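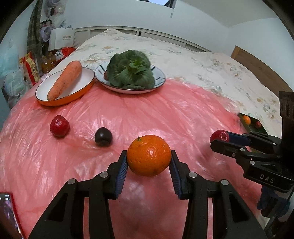

The bed is the table now: fruit sorting in a 105 square foot room

Drumwood Small Rooms Board > Food & Storage
374 views, 19 replies, showing the most useful ones first (the board decides what's useful, don't look at me)

bunkandboard
2021-03-25

Long-time reader of the folding table threads. I've had three folding tables. One pinched me, one leaned, and the Rorberg fell flat with a bowl of soup on it. So I gave up and moved the produce to the bed.

Method, such as it is. Bedspread stays on, pulled tight. Pink plastic sheet goes over the bedspread, shiny side up (both sides are shiny). Shopping goes on the sheet. Vegetables get plates, up at the headboard end. Fruit gets dealt with one piece at a time and ends up in the green tray, and the tray goes on the shelf in the hall where it's cooler. Then the sheet gets wiped and folded and I have a bed again, which I consider a strong feature in a bed.

Questions for the board:

Do the apples and the oranges really need to be kept apart? I've got one tray and limited enthusiasm.

And is there a sheet that doesn't crinkle? Mine sounds like somebody eating chips in a theater.

radiator_cheese

You're sorting groceries where you sleep. I want to be supportive, but my grandmother would have come through the window.

bunkandboard

Your grandmother is welcome to bring a table.

onering_burner

I did this for two years in a place with less floor than yours. It's fine. A bed is a big flat thing at sitting height, and the only thing wrong with it is that round items roll toward wherever you put your knee. Get the sheet, keep the sheet, wash the sheet.

On apples and oranges: apples give off ethylene and push other fruit along. Citrus mostly shrugs at it. Greens hate it. I'd worry about the bok choy before I worried about any orange.

radiator_cheese

OK but why plastic? An oilcloth would lie flat. That stuff looks like it came off a mattress.

bunkandboard

It came off a roll. Sotach, the packaging place behind the bus depot, sells the ends for next to nothing, and pink was what they had an end of. I'd have taken gray. It weighs nothing and folds up to the size of a paperback, and an oilcloth would need somewhere to live. I have a shelf, a rack and a corner, and they're all spoken for.
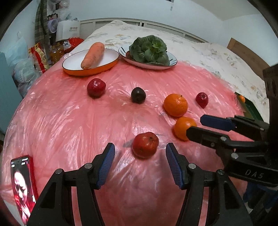 My actual problem is plums. I buy everything at Mahlangu, the produce stand two stops down, where they put it all in one bag regardless of your feelings, and the plums go at the bottom under the apples. By the time I'm home it's a lottery. So the first thing I do is get it all out onto the sheet in a loose row where each piece can be picked up and turned over. The dark one down among the apples and oranges there, nearly black, is the plum, and you can see how a soft spot on something that color could go unnoticed until it introduces itself. I check plums with a thumb. Apples I check by eye. Oranges I trust, which has cost me before.

greenbinveteran

Thumb is how plums get soft spots.

bunkandboard

A gentle thumb.

greenbinveteran

There's no such thing. Look at the shoulder near the stem, smell it, put it down. I worked a market stall for most of a July once and the number of plums killed by gentle thumbs would make you weep. Also, one plum at a time is how people who live alone buy plums, and I respect that, but you could just eat it on the walk home and remove plums from the system entirely.

onering_burner

Seconding eating the plum.

radiator_cheese

Thirding, and I'm still against the bed.

peg_and_rail

Can we talk about the plates? Two dinner plates taken out of service to hold vegetables seems extravagant for a room where the furniture is doing double shifts. What do you eat off?

bunkandboard

The same plates, later. The vegetables are on their way to the pan. If it's going to be cooked tonight it goes on a plate, if it's for the week it goes in the tray. Nothing else about the arrangement requires thought, and I like to keep it that way after work.

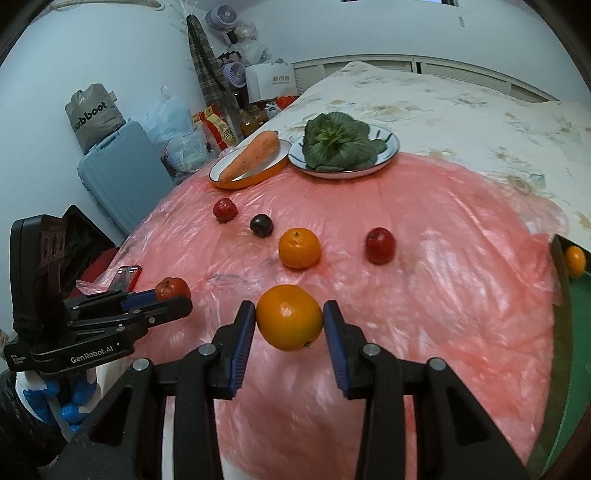 Plates at the back, suitcase corner behind. The carrot gets the orange rim.

peg_and_rail

The carrot matches its plate. I withdraw the objection.

greenbinveteran

I don't. That carrot is enormous and you're one person. Those big ones can be woody in the middle. Buy two thin ones.

bunkandboard

Mahlangu sells by the piece. One price per carrot. I'm not made of stone.

peg_and_rail

What's the story with the suitcase? I see a bag on top. Is that storage or did it just land there?

bunkandboard

Storage. Winter stuff inside, bag on top for things that have to leave the building with me. I looked into a proper cabinet and the narrowest decent one was 415 plus delivery, and delivery wanted a second person for the stairs. The suitcase was already here and stands up by itself. The rack next to it takes scarves and whatever else can be hung or clipped. If it has a hook, it's welcome.

onering_burner

Upright suitcase is the best nightstand in small-room living and I'll hear nothing against it. Mine had a lamp.

radiator_cheese

I'd like to hear more about the tray. Why not a bowl? Bowls have been holding fruit for a while now and I think they've got the hang of it.

bunkandboard

I had a bowl. The trouble with a bowl is that the bottom layer turns into a rumor. You eat off the top, you refill the top, and about once a month you reach down and meet something. A shallow tray means one layer, and one layer means I can see what I own.

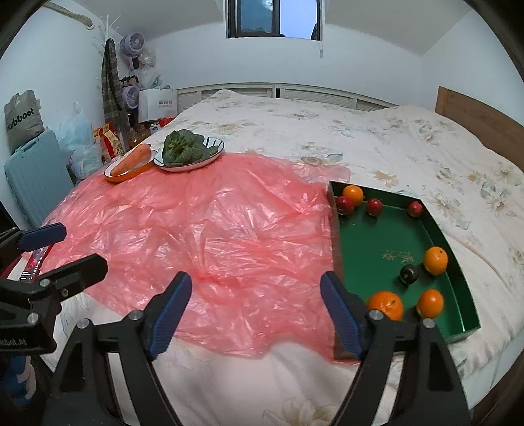 The other thing is the shelf in the hall. It's narrow and it has a pipe over it, so a bowl with anything heaped in it won't go under. The tray slides straight in. I put the oranges toward the front, as they're what I grab on the way out, and apples along the back for the weekend. It drifts by midweek. I'm not running a museum.

greenbinveteran

Tray is right. One layer is right. I'd put something soft under the apples, though. Hard floor plus a hallway shelf people bump into equals brown patches.

bunkandboard

Would a dish towel do it?

greenbinveteran

Dish towel, folded newspaper, anything. Change it when it gets sticky. If it never gets sticky you're eating enough fruit.

radiator_cheese

So you do admit that the hard tray bruises apples, whereas a bed –

greenbinveteran

Don't finish that sentence, you'll end up on their side.

radiator_cheese

I noticed halfway through.

peg_and_rail

For the crinkle: try an old shower curtain liner, the thicker fabric kind. Quiet, and you can throw it in the wash. Takes up more room folded, I'll give you that. About the size of a sweater.

onering_burner

I tried the liner. It does stay quiet, but it holds onto onion like a grudge. Plastic wipes clean. If the noise bothers you, put a wet cloth along one edge so it's stuck down on the side you're working from. Most of the racket is the loose part moving.

bunkandboard

Tried the wet cloth tonight. Less racket, yes. Also a damp stripe on the bedspread where the cloth hung over the side, so I'll be sleeping on the dry half and blaming this thread.

radiator_cheese

My grandmother has been informed.

peg_and_rail

Use a dry cloth and something heavy. A book. Do you own a heavy book or did that go in the suitcase?

bunkandboard

Suitcase. Under the winter stuff. I'll use the pan.

mattress_economist

Reading this from the top and I don't understand why the order isn't tray first. Line up the tray at the edge of the sheet, take each thing out of the bag, check it, put it straight in. You're handling every piece twice. Out of the bag, onto the sheet, off the sheet, into the tray.

bunkandboard

I did it that way at first. You end up holding a suspicious orange with nowhere to put it. The sheet is the waiting room.

mattress_economist

Then use a plate for the suspicious ones.

bunkandboard

The plates have vegetables on them, we went through this.

mattress_economist

Buy a third plate.

bunkandboard

Where would I keep it

onering_burner

Under the tray. It'd stop the shelf getting sticky too.

bunkandboard

That could work if it's flat enough for the pipe. Going to measure tomorrow. Does anyone know if the side plates at the hardware store on the Drumwood end of the bus line are the flat kind or the kind with a lip? The website just says "round"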